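Search this site Search
Posted in: Home & Hearth, Odds and Ends

Clearing the Round Table

May 15, 2021

I have been meaning to deal with the round table since March, when we came back from Porkton and I set everything down on it "just for tonight" (famous last words!). It has the maroon velvet cloth on it, the one I love dearly and which collects every crumb and speck of lint in the county. The black electrical tape has lived there so long I'd stopped seeing it, along with the little red pouch with the fraying edges.

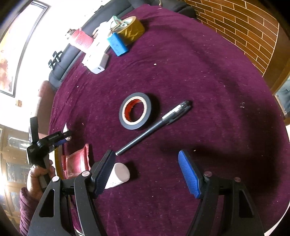 My mother cleared a table by sweeping it all into a drawer, and I come by the habit fairly. This time I wanted one shallow cardboard box, with foam in the bottom so nothing rattles, and everything small had to go in it or go away. In went the tape, the markers, the spray bottle, a fuzzy pink-and-white sock with hearts and flowers on it, and the lilac packet with the daisy, which I'm fond of. The jar in its pink knitted cover stays out, and so does my notepad, or I'd never write to you all again.
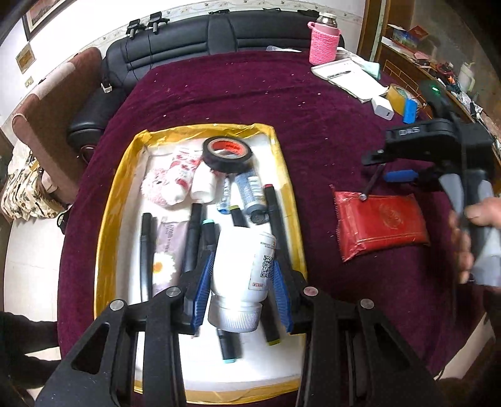

What Comes Next

The wooden cabinet, I'm afraid. I'll put the kettle on first and report back.

2 comments

Melley fan: I have 30 markers and I'd bet most are dried up. Test yours!

Jo: A lint roller does wonders on velvet, going one way only.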